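Skuver opens Trasus kitchen simulation pack to outside teams

For immediate release, December

JARNUTGATE - Skuver today put Trasus on general sale. Trasus is a pack of simulated kitchen tasks for two-armed robots, built for teams who want to train and test a pick-and-place policy before it goes anywhere near real crockery. Download, one license per site, no hardware needed.

The pack ships with 80 tasks. Countertops, plates, produce, household clutter. Each task can be rerun with object positions shuffled, and 600 starting layouts come ready made. More in the spring, if the beta teams keep sending us requests at the rate they have been.

"We kept hearing the same thing from small labs," said Afia Addo, product lead at Skuver. "They have the robot for maybe a couple afternoons a week. The rest of the time their waiting on it. Trasus gives them something to run overnight."

What's in the box:
80 countertop tasks, left hand, right hand and both
600 starting layouts
Replay viewer with step-by-step scrubbing
Scoring scripts, editable
Sample policies for 2 tasks, to get going

Early access went to 6 teams. One of them, the kitchen robotics group at Gyamfi, used the pack to rework how its policy handles produce sitting close together. Jabari Mwakyusa ran the trial there.

"Single objects were fine for us, clutter was not," Mwakyusa said. "Two things touching and the hand would dither. We went through the replays one by one, changed the approach angle, ran it all again the next morning. Setup took longer than I'd like, the install notes need work."

Skuver says the install notes have been rewritten for this release.
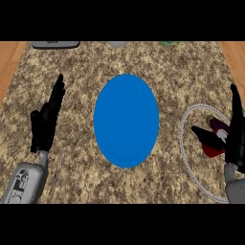
Scoring is per task and per hand, so a team can see which arm is doing the work and which one is idle. Results export as plain text or as a spreadsheet. Teams can also swap in there own hand model, though support for that is limited at launch and Skuver asks customers to get in touch first.

Pricing on request. Teaching licenses are availble at a reduced rate. Online walkthrough at 2 p.m. on launch day, recording to follow.

Press contact: Lorna Buenaventura, Skuver press desk, Jarnutgate
Licensing and teaching: Naa Quansah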